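Suche im Projekt
Suchbegriff eingeben
August, Kulap Panyasiri

# Jumomby – Spülutensilien sortieren

## Gegenstand

Jumomby erfasst das Einräumen von Spülutensilien in Behälter am hinteren Rand einer Arbeitsplatte. Die Karte beschreibt Objekte, Zielzustand und Benennung. Der Bestand umfasst 876 Durchgänge, abgelegt unter `durchgaenge/`. Die Vorgängerliste Zundotar wird nicht mehr gepflegt, ihre Bezeichnungen gelten nur noch für Altdaten.

## Behälter

| Kürzel | Behälter | Inhalt |
|---|---|---|
| B1 | Kunststoffbox, transparent | Spülbürsten |
| B2 | flache Schale, gelb | Schwämme, blau |
| B3 | Kunststoffbox, transparent | 4 Flaschen, blau, weiße Kappe |

Die Reihenfolge von links nach rechts ist fest. Die Tischplatte besteht aus hellem Holz.

## Zielzustand

- Bürsten liegen oder stehen in B1. Ein über den Rand ragender Griff ist zulässig.
- Schwämme dürfen in B2 flach liegen oder hochkant gestapelt sein.
- Flaschen stehen in B3 dicht beieinander, Kappe oben.

Ein Durchgang gilt als abgeschlossen, wenn kein Utensil mehr außerhalb der Behälter liegt. Abbrüche tragen den Status `5`, Wiederholungen nach Fehlgriff den Status `2`.

## Benennung

Objekte werden nach Typ und Farbe benannt, etwa `buerste_blau` oder `buerste_gelbgruen`. Ist nur ein Griff erkennbar, wird `griff_` mit Farbe vergeben – der Typ bleibt dann offen.
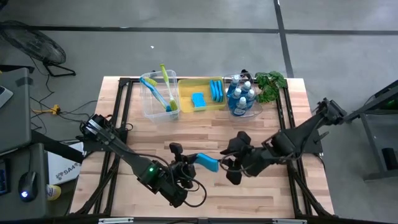
Ghasemi merkt an, dass hochkant gestapelte Schwämme in der Auswertung bisher als ein Objekt geführt werden und einzeln gezählt werden sollten. Die Änderung ist für die nächste Fassung vorgesehen, bestehende Einträge bleiben unverändert.

## Bekannte Lücken

- Füllstände der Flaschen sind nicht erfasst.
- Bürsten ohne Griff fehlen im Bestand.
- Die Farbnamen folgen der Nuvetti-Liste, Zwischentöne werden dem nächsten Eintrag zugeordnet.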